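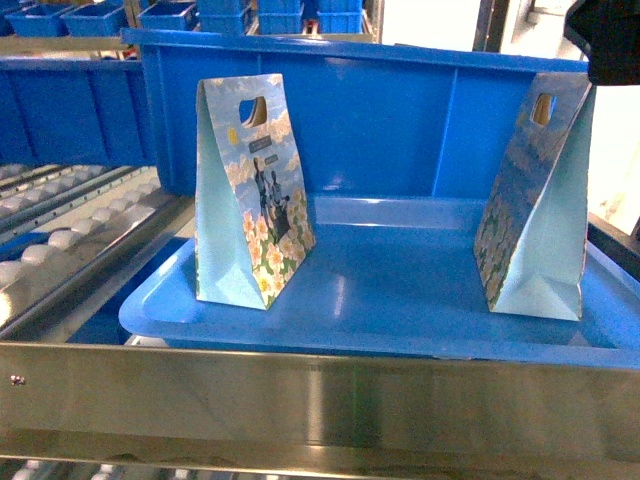 *Two of the gift bags in a blue tote, before we argue about them.*

**Folding gift bags so they stand up – what do you all do?**

**tapelady_12** – Feb 17, 2023

Hi all! I do the gift wrap orders for a small shop and we just switched to the Jiltari paper bags, the light blue ones with the clouds and the flowers and the little sun. I love them, customers love them, they're a pain to pack. They come flat in bundles of 34 and we open them up, square off the bottoms and stand them in a tote until somebody needs them for an order.

My question is about spacing. My coworker Senad Popescu wants them set well apart, like in the photo, so the sides don't rub. I want to fill the tote, because otherwise we're walking back and forth all day for a couple of bags at a time. Who's right? Also does anybody have a trick for the tops? Ours pinch together so the whole bag ends up shaped like a tent.

**corrugated_carl**

You're right and Senad is wrong, sorry Senad. Paper bags hold each other up. Put them far apart and the first bump tips one over. I get 12 of the medium size in a tote that looks a lot like yours and they come out fine.

The tent shape is normal for a bag with nothing in it. The side gussets still want to fold in the way they were shipped. It goes away once there's a box or some tissue inside.

**mossyporch**

Going to disagree with Carl here (friendly!). It depends on the finish. We had some Starnar bags with a dark matte print and they scuffed if you so much as looked at them – the corners of one would leave a shiny line down the front of the next. We ended up tossing a whole bundle. If yours are a coated paper you can probably crowd them, but try it with six first and check the fronts under a good light.

Cute bags by the way. I like the daisies, or whatever those are.

**tapelady_12**

Thank you both! They're a bit smooth but I wouldn't call them glossy. I'll do the six bag test tomorrow.

I should have said, there's a second half to this. Before they go in the tote they get opened on the white table and I like to look each one over, because the print isn't centered the same way on every bag. The flowers are supposed to run in a band across the lower half, and on some of them the bottom fold lands so there's more of that turquoise showing than there should be. I don't reject those, I just use them for the small orders.

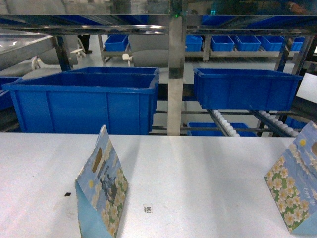
The other thing I check is the handle hole. It's die-cut, and on a bad bundle the little oval of paper is still hanging in there and you have to poke it out with a pencil. I had 29 like that in one bundle! I wrote to the supplier and got a very nice email back and no new bags.

**corrugated_carl**

Ha, yes, the hanging chads. Poke them from the printed side toward the inside. If you go the other way you lift the print around the edge and it looks torn.

**foldandtuck**

Hello, long time lurker. For the tops: run your thumb down each gusset crease from the inside, top to bottom, and then press the crease back the OTHER way. It takes a few seconds per bag and they stand up much squarer. Do the little triangle fold at the bottom too or it will rock.

I wouldn't keep them standing open overnight though. Ours went wavy in damp weather and we started folding them flat again at closing.

**mossyporch**

Overnight is fine if the room is dry. We leave ours up all weekend.

**foldandtuck**

Lucky you, our stockroom is next to the loading door.

**radiolarian**

Does the "Enjoy life" wording come in other languages? I've been looking for a blue one like this and could only find the Radonjić version with plain clouds, no bicycle. My sister wants them for a shower in February, so I'm already cutting it close.

**tapelady_12**

I've only seen it in English, sorry! The Skerance catalog has a pink one with the same kind of lettering if she's not set on blue.

OK, update on the crease thing. I tried foldandtuck's method on a few just now and it does help, the tops are still a little narrow but they don't lean back on me anymore. Senad says he'll agree to closer spacing if I put a sheet of tissue between the bags. I think that's more work than walking back and forth, so we're still arguing.

**corrugated_carl**

Skip the tissue. Turn every other bag so the plain side faces the printed side. Costs you nothing.

**tapelady_12**

Oh, I like that. Trying it with the next bundle!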